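Nesma Ashour betreut beim Messenger Plomwood die Gruppenchats. Seit September lassen sich dort Sprachnachrichten als Text lesen. »Das war der häufigste Wunsch«, sagt sie. Zwölf Sprachen werden erkannt, Walisisch kommt als nächste dazu.

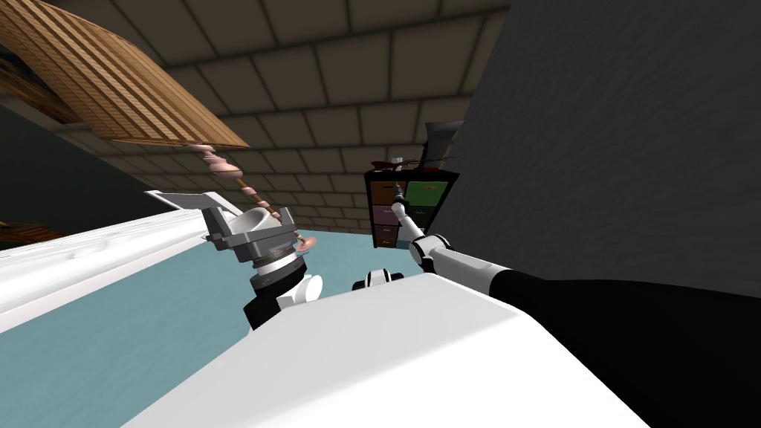
Bei den Benachrichtigungen hat Ashour selbst umgebaut. Gruppen lassen sich jetzt in vier Stufen stummschalten, jede Stufe hat in der Chatliste eine eigene Farbe. »Wie bei einem Schränkchen mit braunen, grünen und rosa Schubladen: Man greift nach der Farbe und liest kein Etikett.« Die Stufen gelten pro Gerät.

Werbung in Chats schließt sie aus. Die Desktop-Version testen derzeit 57 Personen, darunter ihr Kollege Fermín Durán. »Der meldet mir jeden Fehler zweimal.«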